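工作间记录　二月　顶部走线与墙面接缝检查
记录：Lolbridge 楼宇设施组

一、事由

本组按年度计划，对 Tallau 工作间的顶部走线及墙面进行目视检查，并为三月的线路增设核定余量。检查自上午 9 时开始，期间室内照常使用，未断电。本条供本组及 Clorholm 分部同事查阅，正式报告另行归档。

二、顶部

顶部铝型材导轨呈长条状，表面有数道平行凹槽，旁侧紧邻一条绿色条带，二者以灰色卡件固定。导轨上侧有一处红色小件，用途不明，旧图纸上无标注，暂不拆除，待向原施工单位查询后再定。后方另有浅灰色粗管一根，走向与导轨大致平行，右侧为成束细管线。 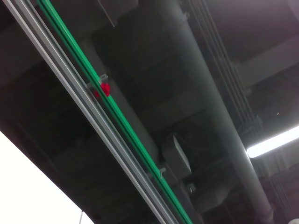
新增线路拟沿导轨一侧敷设，不得借用粗管作为支承。原方案允许在粗管上加抱箍，经复核后取消，理由是该管归属另一系统，检修时需整段拆卸，附着物将造成返工。新增固定点的间距统一取 40 厘米，转弯处适当加密。领料单已按此修改，共申领卡件 200 只，余数入库，不另发放。

绿色条带的材质及功能，现有资料说法不一。旧版图纸注为“标识”，材料清单则列入“附件”。在核实之前，施工人员不得剪切、剥离或在其上粘贴标签。

三、墙面

墙面为浅灰色平整面板，中部有一道竖向细缝，右侧与一条较窄的浅色墙面相接。相接处靠上位置有灰色小型突出件一处，形似支架或合页，登记为待查项。接缝处拟补记编号，编号写入台账，不在板面上书写。

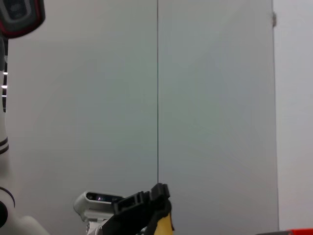
台账中该面墙的条目为第 493 号，原记录仅有“完好”二字，过于简略，今后应至少写明接缝走向、相邻墙面及附属件。接缝宽度本次未测，塞尺在 Clorholm 分部，借回后补测，上、中、下各取一点。补测前不打胶。去年曾有人提议以密封胶统一填缝，本组意见是暂缓：面板日后可能需要拆卸，填缝后不易恢复原状。

墙面清洁仍按现行办法执行，使用微湿软布，自上而下擦拭，不使用含研磨成分的清洁剂。

四、待办

1. 查明导轨上红色小件的来源及用途。
2. 统一绿色条带在图纸与材料清单中的名称。
3. 确认墙面突出件是否与面板拆卸有关。
4. 借回塞尺，补测接缝宽度，更新第 493 号条目。
5. 向 Thambiah 仓库核对卡件型号，图纸所列型号与库存标签相差一位字母，未核清前不领料。

以上各项于三月施工前完成。第 1 项如无法查明，按原样保留，并在新图纸上补注位置。

近期记录
Tallau 工作间照明回路复核
Thambiah 仓库货架 8 号位调整
Clorholm 分部量具借还登记说明
墙面台账填写格式（修订稿）
一月工作间巡查汇总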